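Table cloths and tableware, March

Rónán Hanrahan has been putting together the table settings for the Flilell room at Honitz, and this page collects a few pictures of the cloth and one of the plates. The cloth is from Torvik, in a plain blue-green they list as number 46. We ordered it by the roll and cut it to size ourselves. There is more on the roll if anyone needs a piece for another table.

The cloth on the table

A plain teal with a matte finish. It is laid flat but has not been pulled tight, so there are some gentle ripples across the middle.

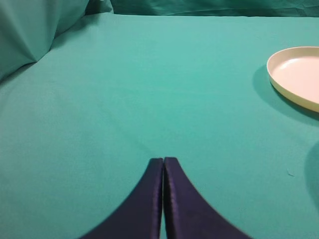 Colour and creases

The colour changes a little depending on the light. It looks brighter towards the upper middle and darker in the near corners. There is no pattern on it, and the creases are shallow. 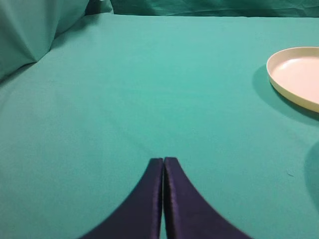
We looked at a white cloth and a grey one from Sonness before settling on this. The white showed every mark and the grey made the room feel cold in the afternoons. Rónán also wanted something that would go with the cream plates, as there are 200 of them in the store cupboard and they are not going to be replaced. The cloth can be washed at a low temperature and ironed on the back — it does not need starch.

Plate with red ball

One large round cream plate, with a raised rim that is slightly darker at its outer edge. The red ball sits alone on it, just above the centre. A soft crease in the cloth runs down towards the left side of the plate.

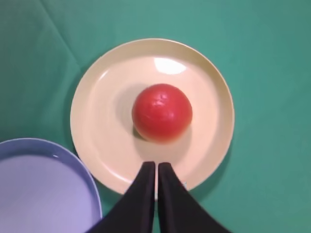
Measurements and washing notes

The cut lengths are kept in the folder by the linen shelf, with the care label from the roll. Please fold cloths in thirds before putting them back, and leave the 27 napkins in their own box.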